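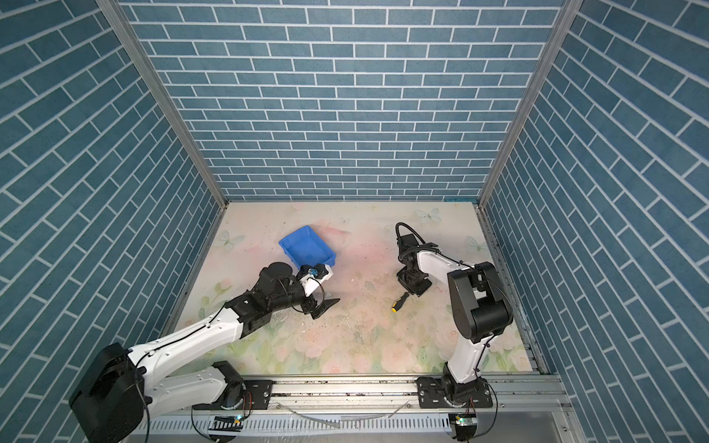 Brick-pattern walls and a flower-print floor.

Registering a school team for the Prollthorpe charity walk

Open the entry form on the Gronden page and choose "School or college". Enter one lead contact only. Teams are capped at 28 walkers, and a larger group needs a second form.

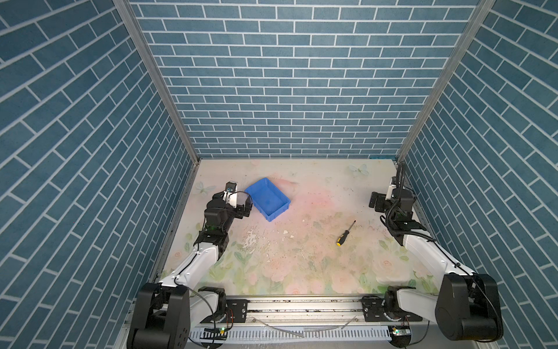
Can parents walk with the team?
Each adult counts as one walker and must be named on the form.

Set the team's fundraising target. The default is £200. Print the sponsor sheets on A4, single-sided, and return them to Mihret Wako by the end of September.

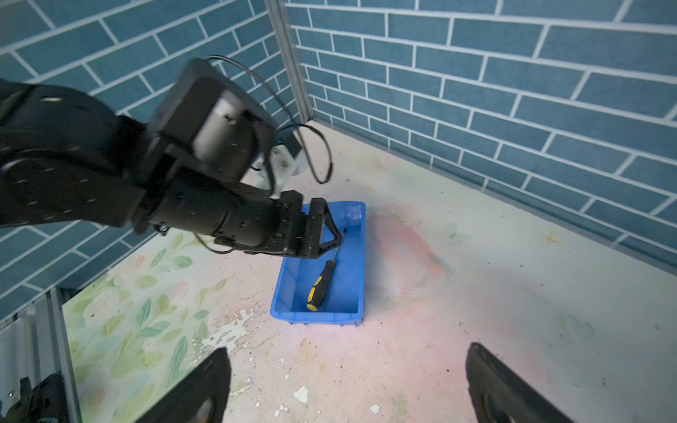 Collection tins are issued sealed, 2 per team. Write the team number on the base before handing them out. Lids on the older tins are held by a screw, so keep a screwdriver like the black and yellow one in the tray with the counting kit. Do not open a tin before counting day.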